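4.2 Recall of shirt and stadium sponsors

Sponsors like to believe that supporters read the shirt. We asked 163 season-ticket holders at Lemton to name the firm on the front of theirs, and 53 could. A further 31 named Hellström, whose contract had ended the previous June and who were presumably pleased to hear it. Catering partners did worse still (Figure 3), despite paying for the privilege of feeding everyone.

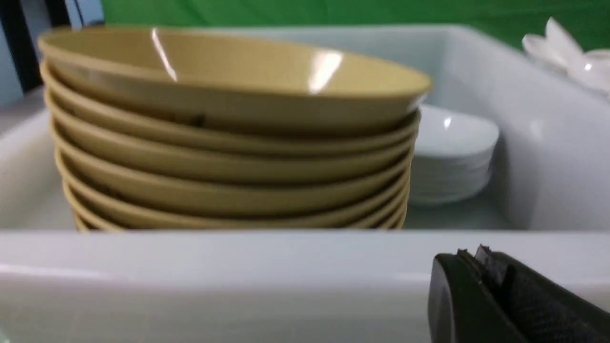
Supporters remember the price of the pie and never the name over the hatch, as one respondent put it, and a badge on the scoreboard would change neither.

Muvitz, the current sponsor, took a different view and bought the scoreboard. Recall did not move in any way we could measure - though the scoreboard was, in fairness, much admired.

Figure 3. Tableware, matchday catering.
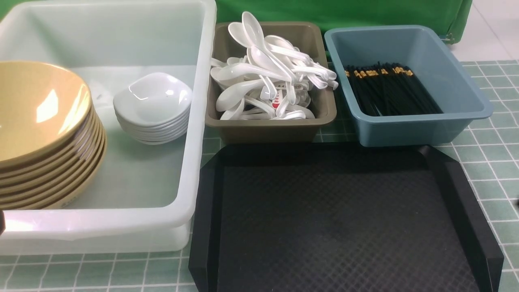
Author: T. Nundon

The club's own survey reached 873 people and found strong awareness. It also printed the sponsor's name at the top of each page, a method we did not copy.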